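Writing to people in prison: your questions answered

The Dredotbridge Letter Circle writes to people held in prison for what they have said, written or organised. We started with one kitchen table and a shared book of stamps, and last year our members posted 3,205 letters and cards! If you are thinking of joining in, these are the things people ask us most. Page last updated March 2024.

Who do you write to?

People detained for peaceful activity: journalists, trade unionists, students, lawyers, people who went to a march and didn't come home. There are 134 names on our list at the moment. Each name is checked by Padmavathi Hegde and Usha Annamalai, who talk to families or lawyers wherever they can. If a family asks us not to write, we don't, and the name comes off the list the same day.

Do letters really get through?

Many do, plenty don't, and often we never find out. Some prisons hand post over within a fortnight, others keep it in a box for months or return it unopened. We still think it is worth doing. A sack of post tells the governor that people outside know who is in that cell, and former prisoners who come to our meetings tell us they heard about letters they were never allowed to hold.

What on earth do I say?

Anything friendly! Your allotment, your bus route, the dog next door, a recipe you got wrong. Ronja Björklund once filled two sides with an argument about how to cook beetroot and got three pages back (he disagreed with her on nearly everything). You don't need to be clever and you don't need to be sad. Say hello, say who you are in a line or two, and say you are thinking of them.

Is there anything I should leave out?

Yes. Please don't mention the charges, the government, other prisoners or our group's name unless the notes beside that person's name say it is fine. Don't put your home address on the envelope either. Use the Jerkovdale box number, which we empty twice a week. Some countries have rules about religious pictures, maps or coloured ink, and those are in the notes too.

Can I write in English?

For 6 of the countries on our list, yes, and the censor may even pass it more quickly. For the rest we have short phrase sheets you can copy out by hand, and Ksawery Mazurek runs a brilliant translating evening where you bring your letter and leave with it in another language. Beginners are very welcome, and so is cake.
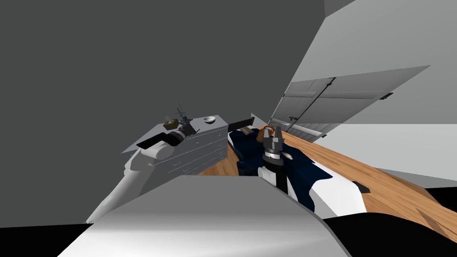
Simulated bedroom with a dresser and wooden floor.

Can I send a parcel, books or money?

Please ask us first. Parcels are refused far more often than letters, and in a few places the prisoner is charged for storing them. Books are usually all right if they are new, paperback and posted straight from a shop. Money should only ever go through the family, and Merja Partanen can tell you whether that is possible for the person you are writing to.

I had a reply! What now?

Wonderful, we love hearing this. Send us a copy if you are happy to, with anything private covered over. Please don't put it online, even the nice bits. A joke about the food can cause real trouble for the person who made it. Then write back, and try to keep going at whatever pace suits you. One card every couple of months that keeps coming is a lovely thing to get.

What if the person I write to is released?

We ring round everyone who has written, whatever the hour, and there is usually some shouting down the phone. Some people want to stay in touch and some want to put the whole thing behind them. We follow their lead.

Can children or school groups take part?

Yes, with drawings and cards in particular. The December card day at Khoo Hall is our busiest event of the year, and last time 459 cards were finished before the tea urn went off. Under-16s should sign with a first name only, and an adult needs to read each card before it goes in the pile.

Does it cost anything to join?

No. You pay for your own stamps if you can. If you can't, take some from the Riseo tin on the welcome table, no questions asked.

How do I start?

Come to any Thursday meeting, or write to the Jerkovdale box and we will post you a name, an address, the notes and a phrase sheet.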